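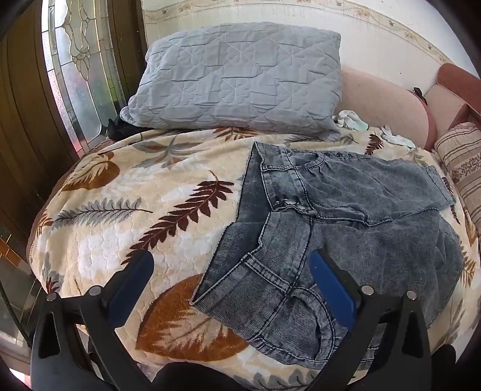
Jeans on the bed, before folding

Folding jeans: in half or in thirds?
Home and Laundry > Clothes care

lindiwe_z
Hello everyone. I moved to a smaller unit in January and my wardrobe has only two drawers, each one 80 cm wide. I fold on the bed because I have no table for it. My problem is the jeans. If I fold them in half and half again, they make a fat lump at the waist and the drawer does not close properly. Do you fold in thirds? And do you close the button first or leave it open?
Lindiwe Zwane

paddock_sofia
Button closed, always. In your photo it is done up, so you are already on the right way. But the waistband is standing in a zigzag, and from there comes your lump. Pull it flat with both hands, put one leg over the other, push the crotch point in so you have a straight line, then thirds from the hem up.

Nalus
I must disagree with Sofia about the thirds. Thick denim in thirds wants to open again. I roll mine from the waist down and they stand in the drawer like bottles. My mum did it so in her shop in Altonden and I never saw a crease.

paddock_sofia
Rolling is fine for trackies. For jeans with a heavy waistband it takes more room, I have measured it in my own drawer. Also, Lindiwe, a soft blanket is not the best surface. The denim sinks in and you cannot press the air out. Put a big chopping board or a tray under.

rathnayake69
Why fold at all? Hang them by the belt loops on two hooks behind the door. I did this for years in a share house.

lindiwe_z
Thank you for the answers. Hooks I cannot use, the agent does not permit holes. I tried the thirds this arvo with a tray and the drawer closes now, but only if the jeans go in with the fold facing up. The rolled ones were too high for my drawer, sorry Nalus.

Nalus
No worries. Then your drawer is shallow, in mine it works.

Jumach
Off topic, but where is the leaf blanket from? I am searching for one in this beige colour for my daughter's room.

lindiwe_z
It was a present from my aunty, I will ask her. It is very plush, but washing it takes the whole machine.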